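Cleklow Community Help > Sheds, Yards & Outdoors

Gate sensor box keeps filling with water after rain

Posted by raddale_mum

Hi all. We're out past Raddale, long gravel drive, 49 metres from house to gate. Have a low voltage sensor on the gate post so we know when someone drives in, lives in a grey box screwed to the post. Every decent rain I open it up and theres a puddle in the bottom. Have tried silicone round the lid twice. Dried out fine over summer, then August came and it was useless again. Third battery pack this year.

Do I buy a fancier box or am I doing something wrong? Don't want to spend heaps. Hubby says drill a hole in the bottom, which sounds mad to me.

Posted by boxthorn49

Hubby's right. Drill the hole.

Water is probably not coming through the lid at all. Check where the cable goes in. If it's the top or the back, rain runs down the cable and straight inside. Bring it in from underneath with a proper gland, and leave a droop in the cable lower than the entry so drips fall off the bottom. Costs next to nothing.

Then a 3 mm hole in the lowest corner. Box warms up in the day, cools at night, sucks damp air in past any seal you like. Has to get out somewhere. Bit of flyscreen over the hole or you'll get ants. You WILL get ants.

And scrape all that silicone off. Some of it gives off acid while it cures, not great for the electronics if the lid's shut on it.

Posted by wattlebird_26

just get a new one, Jafarzadeh Hardware in Clasness had them on special when I was in. mine's been up 3 years no dramas. under a verandah but still

Posted by tin_shed_tinkerer

Agree with the first reply, few things to add.

Look at the rim before you buy anything. Lid seal only works on a clean flat edge. Old silicone, grit, chips, any of that and it'll wick straight through.

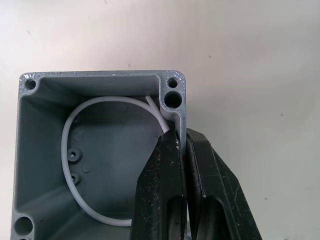

Page last changed: 21/11/2024

Flecks and chips along a rim like that one, I'd give it a wipe with metho and a light rub with fine wet and dry on a flat block before the gasket goes on. Corners especially. Do the screws up a bit at a time, opposite corners, not one all the way then the next. Firm, not gorilla tight, or the lid bows in the middle and you're back to puddles.

Also which way are your mounting screws going? If you've drilled through the back of the box to fix it to the post, thats a leak too. Use outside lugs if it has them, otherwise a rubber washer under each screw head.

Bag of silica gel wont hurt but it's no fix, they're full in a week out there.

If it still gets wet after all that, put a bit of bent tin over the top as a little roof. Ugly, works. Mine is an offcut of gutter.

Posted by raddale_mum

Cable goes in the top. Feeling a bit silly. Will move it Saturday if it stays dry and drill the hole, don't tell hubby. Ta everyone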